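About us

Rernum writes control, perception and planning software for robot arms that handle small, light objects on flat surfaces. We do not build arms or grippers. Our customers buy those elsewhere, or already have them, and we supply the layer between the joint drives and whatever system decides what should be moved where.

The company is based in Nenholm, with a second office and a workshop in Rurnley. Nenholm holds the motion control group, customer integration and administration. Rurnley holds the test benches and the people who work on them most days. Both offices share one code repository and one issue tracker, and a change made in either place has to pass the same checks before it is merged.

Most of what follows concerns the group at Rurnley. Control and integration have their own pages.
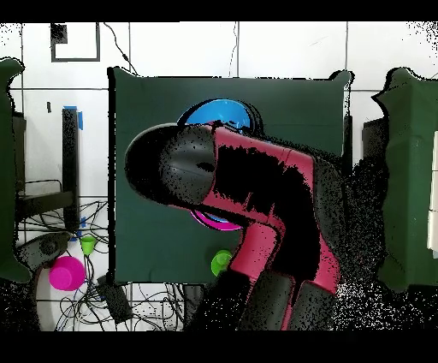
Manipulation Software Group, Rurnley

We are responsible for three parts of the Rernum stack: the perception service, the task and motion planner (released under the name Lougher), and the recording and replay tools used by everyone else in the company.

What we work on

The perception service takes colour and depth data from one or more cameras and keeps a list of the objects on the work surface, each with a pose, a shape model and a confidence value. It runs as a separate process and publishes at a fixed rate. If an update is late the previous one is sent again with its original timestamp, and it is up to the planner to decide whether it is too old to use. We tried hiding this from the planner in an early release and took it out again.

Arms get in the way of their own cameras. A good part of our work goes into what the service should believe about an object while the arm is over it. The current rule is that an occluded object keeps its last pose and loses confidence at a rate set in the configuration file. If the arm's own model says a link has passed through the space the object was in, the confidence drops to zero at once and the object has to be seen again before anything is planned around it. Depth returns that fall inside the arm model, plus a margin, are thrown away before segmentation. The margin is the parameter customers change most often, usually in the wrong direction. Too small and slivers of the arm turn up as new objects. Too large and the rim of whatever is being held goes missing.

Thin-walled plastic is the other long-standing problem. Translucent cups give poor depth on most sensors, and glossy bowls put highlights on the inner wall that move as the lighting changes. We fit rims. A cup or bowl is represented by its rim circle, its height and its wall slope, and the fit is weighted towards the rim edge in the colour image wherever depth is missing. The method is a poor choice for boxes, and we use a different fitter for those.

Lougher

Lougher is the planner. It takes a goal written as a set of relations (this cup in that bowl, that bowl on this cup) and works out an order of moves, a grasp for each, and a collision-checked path for the arm. Version 2 has been the supported release since December. Version 1 is still installed at a small number of customer sites and receives fixes for faults only.

The main change in version 2 is that stacking relations carry a stability estimate. In version 1 a relation was either allowed or forbidden. A wide bowl on a narrow cup was forbidden by default, and people who needed it wrote an exception, after which the planner treated it as being as safe as a bowl on a table. Now each support contact is given a margin, worked out from the support rim, the estimated centre of mass of everything above it, and the uncertainty in both. 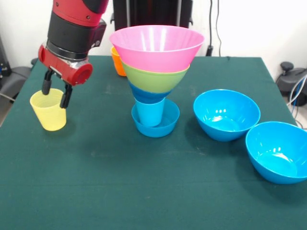

The margin for a whole stack is the smallest margin found in it. When a new object is added, all the contacts below are worked out again, and the result is checked against the threshold before a grasp is even looked for. This saves a good deal of planning time on goals that were never going to be accepted. It also means that a refused goal comes back with the name of the contact that caused the refusal, which integration asked us for over several releases.

Nested objects are handled as a special case. A bowl sitting inside another bowl is hard to see from the side, and perception may report only a band of it. Lougher keeps its own record of what it has placed where and passes this back to perception as a prior. The prior can be overruled by a clear observation. It cannot be overruled by the lack of one.

Grasp selection for cups and bowls works from the rim. Candidate grasps are spaced round the rim with one finger inside and one outside, then filtered by reach, by clearance from neighbouring objects and by the tilt the object will have when it arrives at its target. For a stacking move the last filter removes most of the candidates. The release height is taken from the stack model and corrected once from the camera before the fingers open. We do not use force feedback at release in the standard build - many of the arms our customers run do not provide a signal good enough to rely on - but there is a hook for it, and it is documented.

How we test

Every change to perception or planning goes through three stages. The first is a set of unit tests, which run on commit. The second is replay: 188 recorded runs are played through the perception service and the planner, and the outputs are compared with stored results. A difference does not fail the build by itself. It opens a review, and someone has to look at the run and mark the new result as better, worse or equal. The third stage is the bench.

Bench tests use cups and bowls on a cloth-covered surface. They are cheap, easy to replace and light enough to be knocked about without harm to the gripper. They also include most of the things that give perception trouble: gloss, translucency, thin edges, nesting, and several objects of the same colour. The tests are defined in 59 task files. Each file gives a starting layout, a goal and the conditions under which the run is to be stopped. Starting layouts are set by hand and checked by the perception service before the arm is enabled.

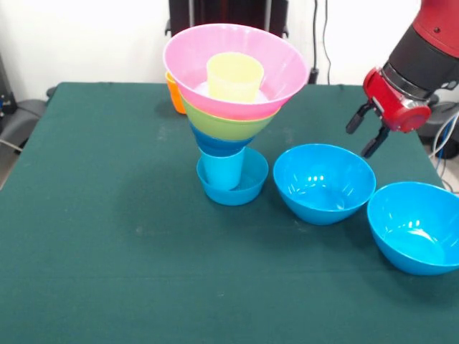 Yellow cup standing in the pink bowl, gripper over one of the two blue bowls.

Tall stacks are included on purpose. They are of little practical use to our customers, most of whom never go beyond two or three levels, but small errors in pose and release height add up from one level to the next. A build with a slight bias in its rim fitting can pass every single-placement test and still be caught out by a stack. We keep the results of these tests separate from the general figures so that they do not make the general figures look worse than they are.

A run that ends in a collapse is recorded and kept in the same way as any other. The operator marks the time of the first visible movement of the stack, and the tool works back from there to the last contact event. Runs are not repeated to get a cleaner recording.

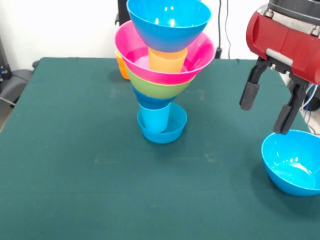

Blue bowl on the pale orange cup, open gripper to the right.

Tooling

The recording tool writes joint states, commands, camera streams, planner decisions and configuration to a single file with one clock. Clock handling took longer to get right than the rest of the tool put together. Cameras are stamped at exposure where the driver allows it, and otherwise at arrival with a measured offset, and the file states which of these was used for each stream.

The replay tool can feed any recorded stream back into the live processes. It can also swap one stream for another of the same type, so that a recorded camera can be used with a simulated arm or the other way round. Calibration can be changed at replay time, and this has turned up more faults in customer installations than any diagnostic we have written on purpose.

Configuration is held in one text file per installation. At present there are 113 parameters, of which a normal customer needs to set very few. Each has a default, a permitted range, a unit and a sentence saying what it does. We are trying to reduce the number. Parameters marked as obsolete are accepted with a warning for one further release and then rejected.

Working with us

Customer projects start with recordings. We ask for a set of runs from the customer's own cell, made with our recording tool, and reply with a short written report on what perception can and cannot recover from them. If the cameras are badly placed we say so at that point. Lougher is licensed per arm, with support from Nenholm during office hours.

Visits to the Rurnley benches can be arranged through the Nenholm office. Please send a list of your objects beforehand, with dimensions and material, and bring samples if you can.

Page last changed Mar 7, 2019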